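Shop > Tables > Dining and work tables > Sollby

Sollby table top, pale timber finish 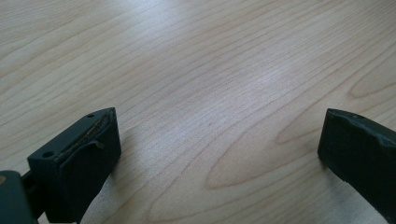

Can I buy the top without legs?
The top is sold on its own, and the legs are a separate line on your order. If you already have a frame or a pair of trestles, just order the top.

The Sollby is a plain top in a light blond colour with visible grain. The pattern differs from one top to the next. Some have long straight streaks down most of the surface and others have large rounded loops, often called cathedral figure. Colour runs from creamy beige to soft tan, with darker lines through the grain. We don't match tops by pattern, so if you are putting two side by side, expect them to look different.

The finish has a slight gloss. Under a bright window or a downlight it will show some glare, mostly when you are seated facing the light. A lamp off to one side is easier on the eyes if the table is going to be a desk.

Legs and frames
Sollby tops are pre-drilled for Ruva legs and for the Unum frame. Ruva legs come in a set of four and go on with the hex key supplied. The Unum frame takes 15 minutes to fit and needs a 13 mm spanner, not included. Other legs can be used, but you will have to drill your own pilot holes - check the screw length first.

Care
Wipe with a soft damp cloth and dry straight away. Use a mild dish soap for grease. Avoid scouring pads, bleach and spray polish. Put a mat under hot pots and under pot plants. Small marks can be rubbed lightly with the grain, never across it.

New tops should be left flat in the room for a day before the legs go on. Keep them out of the garage or carport if the weather is humid.

Delivery and returns
Delivery is free on orders over $200 within the metro area. Regional freight is worked out at the checkout by postcode. Tops are sent flat in a carton with corner protectors, and someone needs to be home to sign. Report any damage in transit within 15 days and keep the packaging until it has been sorted out. Drilled or cut tops can't be returned for change of mind.

Item no. 476. The Ong bench in the same colour is due back in stock in September.

Shared 13 times

We use cookies to remember your cart and postcode. By continuing to browse you agree to our cookie policy. Accept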